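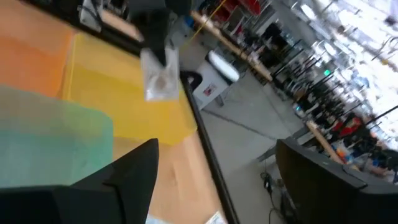
**Plidthorpe Shared Equipment Store / Manipulation & Learning Group**

# Two-arm demo collection cell (bookable)

Last updated 24 May 2026. Old page is gone, don't use the old bookmark.

Bench cell for recording teleoperated demos. Sorting, pick and place, bagging, small parts into trays, that sort of thing. You drive the arms, it logs the lot, you take the episodes away and train whatever you like on them. Bookable by anyone in the group and by outside teams with a signed form.

## What you get

- Black two-finger grippers, a camera at the wrist
- Wooden-topped table, black frame round it
- Leader arms for the operator (Głowacki build, the newer handles)
- Recording PC with Prostus logger already set up
- Foot pedal: start, stop, bin the last episode
- Coloured translucent trays and sheets, plus the object box

Not included: your own objects, your own disk. Bring both. The PC gets wiped in August and we do mean wiped.

## Quick specs

| | |
|---|---|
| Booking slot | 3 hours |
| Episodes per task, minimum | 160 |
| Episodes per task, what we'd like | 300 |
| Max episode length | 56 seconds |
| Output | one folder per episode, video + joint log + task text |
| Logger | Prostus |
| Finger pads | Fellau, black, replaceable |

Episode length is a hard stop. If your task runs over then split it, eg "bag to yellow" and "blocks to teal" as seperate tasks, not one long one. Long ones train badly on our setup and they're a pain to check.

## Tasks it's good for

Flat thin things on coloured sheets. Clear bags with one small thing in are the hard case and the one most people come for. Reflections move about, edges crinkle, the policy goes after the shine if you let it. So vary it. Turn the bag, swap sheets, overlap them, leave bare wood showing. Do a good chunk of episodes with the bag on the wrong colour to start with.

Chunky blocks in a bin. Easier to grip, harder to pick just the one. Tip them in differently each time please.

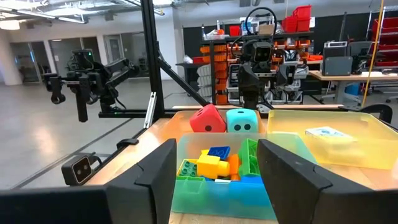 Foam dice are in the object box too, good for a first go if you've not driven the arms before. Light, soft, no harm done if you squash one. Small cartons next. Leave the bags until your hands have settled down.

Not good for: liquids, anything heavy, anything sticky, glass.

## Recording a session

1. Power on at the frame, wait for both arms to home
2. Wipe the camera lenses. Dry cloth only
3. Open Prostus, pick your project, type the task text in plain words
4. Ten throwaway episodes, delete them, then start properly
5. Reset the table by hand between episodes, arms parked
6. Swap operator at the halfway point if there's two of you
7. Copy off, check the folder opens on your own machine, sign out

Task text: keep it the same wording all the way through. "Put the bag on the yellow sheet" and "place bag on yellow" come out as two tasks and then somebody has to merge them.

Keep the fumbles, within reason. Dropped it and picked it up again = keep. Arm hit the bin and everything went flying = pedal, bin it. Hand in shot = bin it.

Blinds: pick open or shut and note which in the session box. The windows end gets bright and the wrist views wash out when the arm turns that way. Some people want that in the data, fine, just write it down.

## Known faults

- Logger sometimes shows a green tick before the last video has finished writing. Wait for the file size to stop moving
- Pedal slides on the concrete. Mat is on order
- Left leader handle a bit stiff in the wrist, usable
- Finger pads wear at the tip, check before bag work. Spares from the store hatch, ask for Fellau ones, the others dont fit

## Booking

Through the store calendar, choose "demo cell". First timers need the induction, it uses up one slot, no way round it. Outside teams send the form first and wait for the reply before booking travel.

Cancel by the evening before or it counts as used.

Leave it as you'd want it: arms parked, trays stacked, objects back in the box, bits of bag in the bin. If something broke put it in the fault log, even if you fixed it.

Object list and the Prostus export notes are in the store folder under "demo cell". Export notes are half done, the bit on camera timing still needs writing up.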